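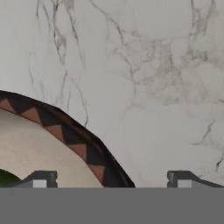

白底灰纹的大理石墙面，右下方有一道颜色特别深的

首页 > 随手写 > 走路看石头

搜索本站…… 搜索

在城里看石头，看了一个冬天

3/25/23

先说一声，我没学过地质，大学念的专业和石头半点关系都没有。可是从去年入冬到现在，我把差不多所有空闲的下午都花在了看石头上，而且是看城里的石头：银行的外墙、邮局的台阶、地铁口的扶手墙、老百货公司的楼梯、洗手间的台面。朋友约我喝咖啡，我先低头看地砖。已经有人不太愿意跟我一起走路了（我理解！）。

起因很小。十一月下雨，我在Dorport老海关楼的门廊里躲雨，没带书，手机也快没电，就盯着旁边的柱子发呆。柱子是那种灰黄色的石灰岩，平时路过一百次也不会看一眼。那天盯久了，忽然发现里面有一个小小的螺旋，指甲盖那么大，清清楚楚。再往上看，又一个。然后是一截一截像小螺丝垫片似的圆圈，后来我查了书才知道那是海百合的茎。海百合！名字像植物，却是动物，跟海星、海胆是一大家子。它们几亿年前在浅海里摇来摇去，现在待在海关楼门口，旁边贴着“请勿停放自行车”。

我雨停了也没走，又看了半个钟头。

从那天起我就上瘾了。

入门很容易，我真的建议大家都试试。你要的东西很少：一个十倍的放大镜（折叠的那种，挂在脖子上），一个小水壶，一支铅笔，一本不怕湿的本子。水是用来弄湿石头表面的，抛光磨没了的旧石头干着看灰扑扑，一抹水，颜色和颗粒全出来了。只能用水，别用别的。书上教人滴稀盐酸看冒不冒泡，那是在野外捡的石头上做的，人家的墙你可千万别滴，会留疤。

然后就是学会分几大类。我自己的土办法是先看有没有“米粒”。花岗岩一眼就是米粒挤米粒，粉的、白的、黑的，互相咬着，有的还闪。闪的那些薄片是云母，大块发粉或发白、断面平平的多半是长石，灰蒙蒙有点像玻璃的是石英。砂岩也有颗粒，可是摸上去像细砂纸，边角容易圆，老房子的砂岩门框常常被摸得像肥皂。石灰岩就看有没有化石，没有也别灰心，换一块接着看。板岩是一层一层的，屋顶上多，台阶上也有。

大理石我放在后面说，它最会骗人。

商店里叫“大理石”的东西，有一大半在地质学家那里不算大理石。石材行的习惯是，凡是能抛得光亮、又不像花岗岩那么硬的，差不多都可以叫大理石，里头混着大量的石灰岩，还有蛇纹岩。地质上的大理岩要窄得多，是石灰岩或者白云岩埋到地下，受了热受了压，里面的方解石重新长了一遍，长成互相咬合的晶体，原来的贝壳啊海百合啊大多就这么长没了。所以如果一块“大理石”里有很漂亮的化石，那它多半是石灰岩。我现在进酒店大堂第一件事就是找化石，找到了特别得意，觉得识破了一个秘密。

纹路呢？白石头上那些灰的黑的线，我以前以为都是裂缝，看着总担心会断。后来读到，纯的大理岩就是白的，有颜色是因为原来的石灰岩里夹了别的东西：一点黏土，一点碳质，一点铁。受压的时候石头慢慢变形，这些杂质被拉长、揉弯、挤成一绺一绺的，有点像牛奶里搅开的墨汁，只是搅得特别慢。也有的纹路确实是裂过，后来被别的矿物填上、长牢了。两种常常在同一块石板上出现，怎么分，我到现在也只敢猜。

还有一件好玩的事：拼纹。工人把一块荒料切成薄板，相邻的两片像翻书一样打开，左右对称拼到墙上，纹路就会长成蝴蝶、山脊，或者一张有点吓人的脸。老银行最喜欢这么干。Dorport中央大街有一家，大厅两侧全是这样拼的，我在那里假装填存款单，填了十几分钟。保安过来问我需不需要帮忙，我指着墙说这里像一只猫头鹰，他抬头看了很久，说他一直觉得像龙虾。

二月我去了一趟Stotville。那地方以前靠采石过日子，从Dorport坐14路到终点，再走一段上坡。采石场早就停了，坑里积了水，围着铁网，只能隔着网看。可是镇子本身就是一座陈列馆！马路牙子是石头的，羊圈是石头的，公交站的长椅是石头的，连花园里挡鸡的矮墙也是用边角料砌的。全镇都是同一种发蓝的灰色石灰岩，阴天看很闷，太阳一出来，每面墙都软下来，颜色像鸽子的脖子。

镇上有一间小小的石样室，在旧磅房里，门口的纸条写着想看的人去隔壁面包店拿钥匙。我拿了钥匙，顺便买了两个肉桂卷。里面一排一排的木抽屉，每个抽屉里躺着巴掌大的抛光石片，背后贴着编号和产地。墙上的登记簿写着一共2,003块。我一个下午看了大概1000块都不到的样子，后来眼睛花了，看什么都像火腿。有些标签的墨水褪得只剩下一点点棕色，产地的名字要侧过来对着窗户才读得出来。

我最喜欢的一块，标签上写着Bramorari。查了三个晚上也没查清楚这到底是地名、矿名，还是哪个石材商自己起的商品名。石头本身是暗红色的，红得像煮久了的甜菜，里面飘着白色的碎块，碎块的边是尖的，说明它们没被水搬多远就给黏在一起了。这种叫角砾岩。碎块圆的叫砾岩，碎块尖的叫角砾岩，我背这个背了好几天，最后靠想象“牛角是尖的”记住了。如果哪位读者在别处见过这个名字，请一定留言告诉我！

回来的路上我错过了一班车，在站台的石头长椅上坐了四十分钟，冻得要命，可是在扶手里发现了一枚珊瑚的横截面，像切开的柠檬。值了。

三月初又迷上了水磨石。它算不算石头，爱好者里有争论，我不管，我喜欢。碎石子掺在水泥里，铺平了再打磨，颜色由着人配。我常去的Hennessy旧书店，楼梯就是水磨石的，绿底子，里面有黑的、奶白的，还有一种橘红的小石子，每一级都用铜条隔开。二楼拐角那一级补过，补的人显然找不到同样的橘红石子，拿碎砖代替了，颜色差一点点。我跟店员说起这个，店员在那儿上了好几年班，从来没留意过，现在每次我去都要告诉我她又在哪一级发现了什么。上礼拜是一小片贝壳，在最底下那级靠墙的角落里。

看得多了，连坏掉的地方也变得好看。砂岩一层层起皮，像酥饼；石灰岩被雨水淋得久了，表面的石头溶掉，化石反倒凸出来，摸着一粒一粒的；铜像底下的白石座总有绿色的泪痕；台阶中间凹下去一块，两边还是平的，因为大家都走中间。海关楼那几级台阶凹得最厉害，下雨会积成两个小水洼，我的脚踩上去刚好。麻雀也在里面洗澡。

也有让人难受的。有些店铺装修，把原来的石头门脸用塑料板一包，什么都看不到了。我知道维修石头很贵，开店的人有开店的难处，可走到那儿还是会叹口气，然后去看包不住的那一小截墙脚。墙脚一般会留着，大家不妨蹲下来找找。

给想开始的人几条零碎的经验：

晴天的早晨和傍晚最好，光斜着打过来，凹凸都看得见。正午看什么都是平的。

先看一条街，别贪多。我第一个月每天换地方，记了满满一本，翻回去全混在一起。后来老老实实只看从我家到菜市场那一段，才真正记住了七八种石头。

墓园和老教堂是好去处，墓碑上有年份，等于告诉你这块石头在外头站了多久，拿几种石头的字迹一比，谁耐磨谁不耐磨马上就清楚。安静一点，别踩草地。

要拍照的话旁边放一枚硬币。我有几十张没放硬币的照片，现在完全看不出是一粒沙那么小还是一个拳头那么大，气死我了。

认不出来就写“认不出来”，再写颜色和颗粒大小。我的本子里“认不出来”占了快一半。有几块隔了两个月再看，自己就认出来了，那种高兴没法形容，像在车站忽然遇见小学同桌。

书的话，我手边翻得最烂的是一本旧的岩石小图鉴，从Hennessy的打折箱里淘来的，封面掉了，前主人在花岗岩那一页夹了一片银杏叶。图是手绘的，比照片好用，画的人把该看的地方都稍微画得重了一点。矿物那几章我还啃不动，长石怎么会有那么多种！先放着。

四月打算再去一次Stotville，把剩下的抽屉看完，这次会带上手套、热水和更多的肉桂卷钱。也想沿着那条旧的运石轨道走走，听面包店的人说路基还在，枕木没了，底下垫的全是采石场的碎料，雨后化石最好找。要是真找到三叶虫，我大概会在原地喊出声来。

下一篇想写Dorport火车站的地面，黑白两色的格子，黑的那种里面有弯弯的白色细纹，我怀疑是贝壳，还得趴下去看一次。得挑个人少的时候。

分享 26　评论 9　喜欢 41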